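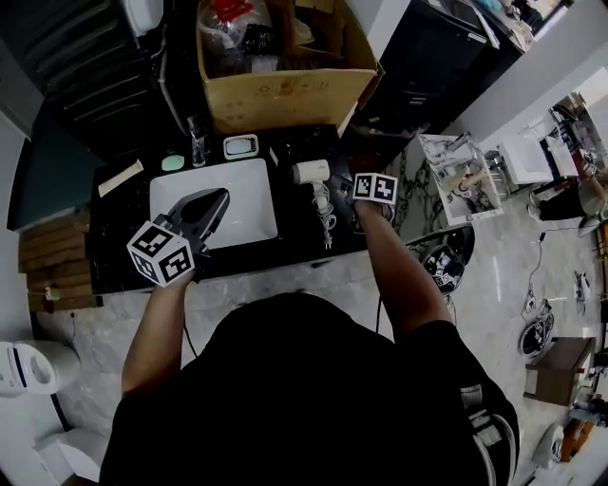

For my Wakville project I taught a robot to tidy a bathroom counter, and I did all the teaching by hand! I recorded 100 demos with the hand-held gripper and kept 79. The soap was my favorite (small, oval, easy to line up on). The toothbrush cup was a pain – I redid that one 13 times before I slowed down enough. My wrist got sore too, so after the first 17 demos I took longer breaks. Next term I want to try the hair dryer cord.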